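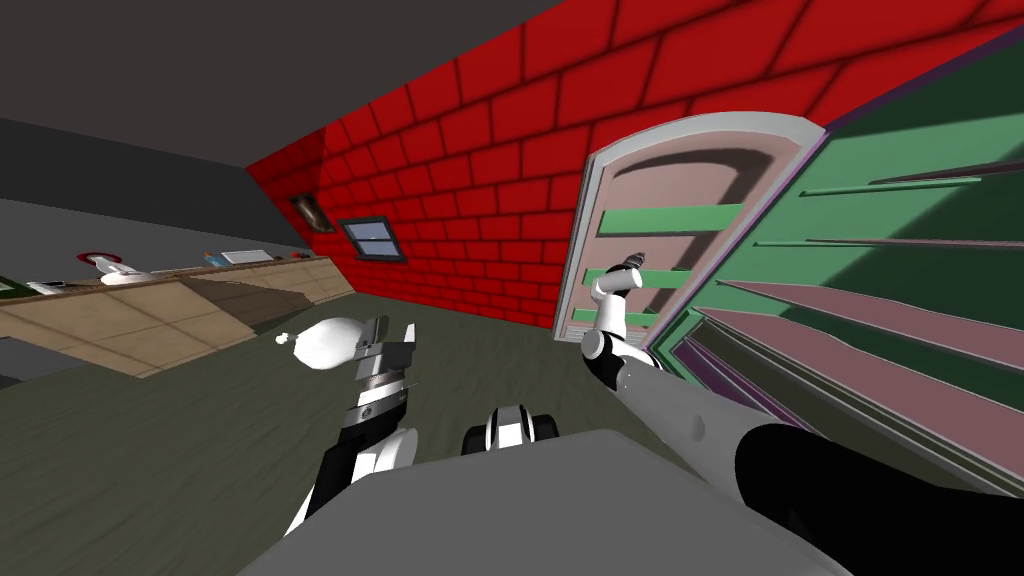

1/ Teleop diary, 6th February

Day one of teaching a robot to work in a kitchen that doesn't exist. I have two controllers, one headset and a lower back that has already filed a complaint.

2/
The deal: I move my hands, the robot's two arms move in the simulator, and everything gets recorded as a demo. Stirkstead wants 100 good ones for this task. Good means I don't headbutt a brick wall halfway through.

3/
Current tally of good ones: 3.

4/
The room is called Groscombe. All our test rooms sound like places where a vicar gets murdered. It has a long wooden counter, a red brick wall and a door with green slats across it that I now know better than my own front door.

5/
Things I have learned about grippers: they have two fingers and I have ten, and the other eight keep trying to help.

6/
Also, the robot copies how you do a thing, including the parts you'd rather it didn't. I hesitate before every grab. Last April's model hesitated before every grab too. Shaohua Mao watched the playback and asked if it was buffering. No, Shaohua, it takes after me.

7/
When you tip the view, the whole kitchen tips with you. The counter goes uphill. My lunch considered doing the opposite.

8/
Tried the other method at Rissanen last year, where you grab the real arm and drag it through the motion. Great for feel. Terrible if you skipped the gym. I'll take the headset.

9/
Small tip for anybody starting out: go slower than feels sane, then halve it. My fast demos look like someone swatting a wasp, and the policy trained on them swatted the same wasp 40 times in a row.

10/
Someone replied asking why we don't just script it. We did. The script is 500 lines long and gets very upset if you move a cup.

11/
Back in after coffee. Left arm up, right arm up by the door, looking like I'm being robbed by a cabinet. Recording.

12/
Forgot to press record.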